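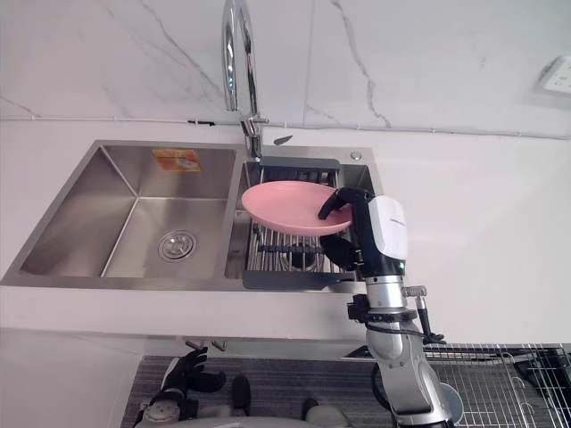
Rear shocks fading after 20 minutes, short-course truck

Running a Butt spec truck at Itstead, 662 lb rear springs. The first laps are fine, then rebound goes away and it hops in the braking zones. I pulled both shocks and want to flush them before the September round. I have a double-basin stainless sink like this one, with a round strainer in the larger basin. Can I rinse the bodies there, or is solvent only the way to go? — Ivan Horobets

2 answers

Etenesh Beyene
Solvent only, in a drain pan. Shock oil does not go down a sink, strainer or no strainer. Fade with hop usually means aerated oil. Check nitrogen pressure before you change valving, and look at the shaft seal and the floating piston O-ring. At Follville we went to 18 hours between rebuilds and the fade stopped.

clarier_fan
had the same thing, bought new shocks. 1,000 bucks each but no more hop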